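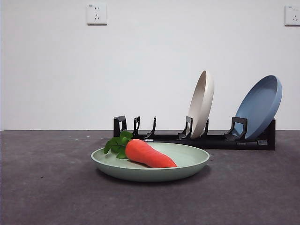

White wall, grey carpet.

Two months into training for the Ralasbridge charity ultra and I have to rave about my Atik running vest! I've done 539 km in it, including one very long, very muddy night loop, and no chafing at all - my old vest took skin off my collarbones every weekend. The soft flasks sit high so they don't slosh, and the back pocket swallows a rain jacket plus more jelly lollies than I'd like to admit. My one grumble is the whistle clip, which is fiddly with cold fingers. It weighs 334 grams empty, a bit more than the Putis, but I'd still pick this one for race day in November.

Zuleica Holanda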